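Urneck College
Faculty Senate, Committee on Academic Appointments
Minutes, December session

Convened 3:05 p.m., Desmet Hall, second floor conference room

Present: Evelien Meijer (chair), Afshin Mousavi, Godelieve Mertens, Nurhan Akyol
Absent with notice: Tshepo Botha

1. Minutes of the previous session
Approved with one correction. Under item 4, "associate chair" should read "acting chair."

2. Search for Dean of Graduate Studies
Meijer reported that the posting closed with 66 applications. The search firm, Keditell, has sent its first screening notes, which members may read in the Senate office but may not copy. Mousavi asked whether internal candidates would go through the same first-round interview as outside candidates. Meijer said they would. Mertens asked that graduate students meet the finalists without administrators in the room. Agreed. Akyol will write to the Graduate Student Council for the names of two representatives. 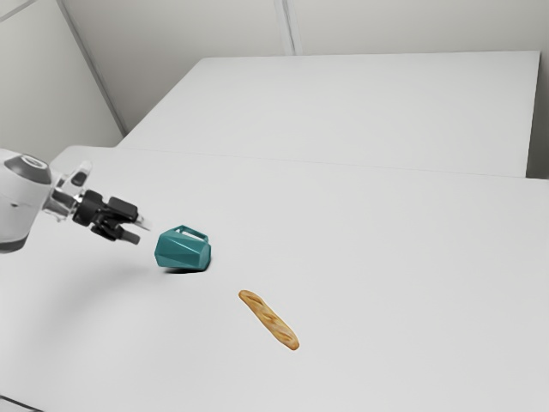
Motion (Mertens, second Akyol): that the number of finalists invited to campus be set at 5. Carried, 3 in favor, 1 opposed. Mousavi asked that his vote against be recorded. He would have preferred three finalists with longer visits.

3. Graduate enrollment
Akyol presented the fall figures. Graduate enrollment stands at 1,666, of whom 327 are new students. She noted that part-time certificate students are included this year and were left out of last year's report, so the two totals should not be compared. Meijer asked for a version with certificate students listed separately before the figures go to the full Senate.

4. Length of interim appointments
Discussion carried over from the fall. The draft policy would limit an interim dean to two years unless the Senate votes to extend. Mertens said the draft does not cover a person who moves from one interim post to another.

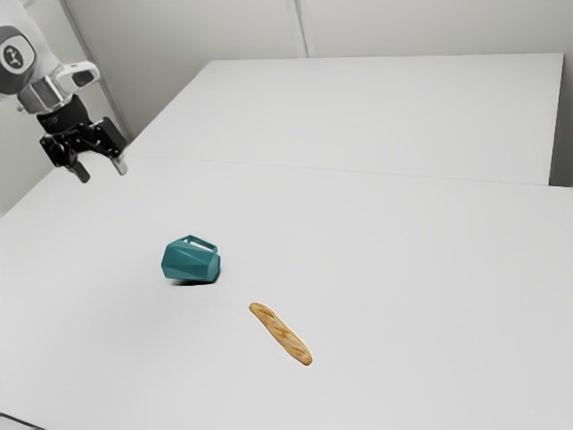 Mousavi suggested counting time in each post separately. Mertens did not agree and said the limit should follow the person. No vote was taken. Botha sent written comments, which were passed around and are attached to the file copy. Mertens and Mousavi will bring new wording for section 2.

5. Faculty review system
The change to Pandance for annual review files has been moved to spring. Department chairs should keep using the current forms. Akyol asked that chairs get the training schedule before the end of the term. Meijer will pass this on to the Provost's office.

6. Other business
Parking for visiting candidates: Meijer to request passes for the Desmet Hall lot.

Adjourned 4:20 p.m.

Minutes taken by Nurhan Akyol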